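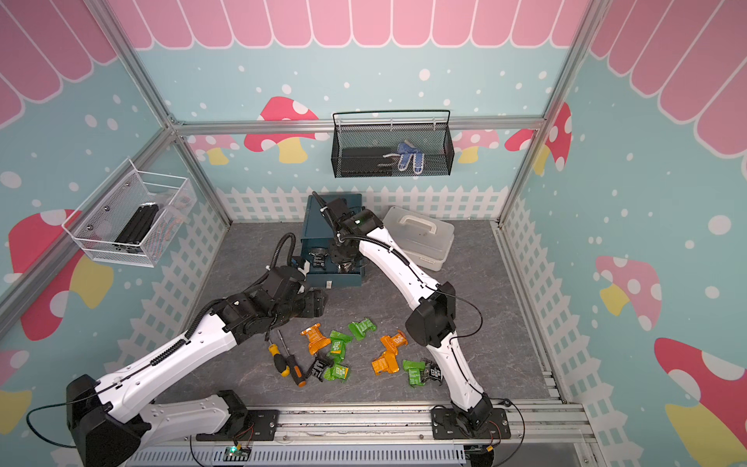 Plesanley Preparedness Board > Storage and Food > Metal toolbox or plastic box for the short kit?

drybean107
Posts: 3,581
I'm redoing my short kit and can't decide what goes in which box. I have the teal metal toolbox and the clear-ish white plastic one with the handle in the lid. Both stay on the floor by the back wall. The wire basket on the left wall is for odds and ends and I'm leaving it alone.

My plan is tools in the metal one, food and paper in the plastic one. The other way around might be better for mice. Anyone tried both?

flatroof_50
Food in metal, every time. We had mice in the garage two winters ago and they went straight through the corner of a plastic tote. They never touched the old Gorix toolbox next to it.

kettlecorner
Depends on the room. Mine is in a hall closet, no mice, and plastic is fine. I like being able to tell from the outside if the box is full or half empty. A metal box gets opened and closed just to check.

drybean107
Garage is 50 feet from the house and I've never seen droppings, but I take the point. The food is mostly compressed biscuits anyway.
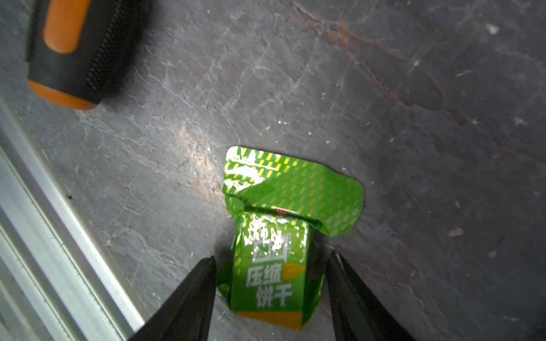 One of the biscuit packets, wrapper partly unwrapped.

pinetar
Are those any good? I've only had the Flatell oat bars and they taste like the box they came in.

drybean107
Dry and a little sweet. You need water with them. I wouldn't eat one for fun. They take up very little space, though, and that's why I buy them.

kettlecorner
Once the foil is open I'd take that packet out of the kit. Fold the flap down, put it in a zip bag and eat it this week. An opened one goes stale and then the crumbs are all over everything else.

flatroof_50
Agree on that one. Crumbs are also what bring the mice.

pinetar
I don't agree with food in the toolbox. Mine smells of oil no matter how many times I wipe it out, and after a summer in there the crackers smelled of it too. If it's a new box that never held tools, fine.

flatroof_50
Sealed foil doesn't pick up oil smell. Crackers in a paper sleeve will.

pinetar
Maybe. I'm still not doing it.

drybean107
Going with sealed packets in the metal box, inside a second bag, and the tools go in a Nina canvas roll on the shelf. Paper and batteries in the plastic one. The open packet is going in the kitchen. I'll check the whole lot again in September - if anything smells of oil I'll say so here.

kettlecorner
Write the expiration dates on masking tape inside the lid. Saves digging.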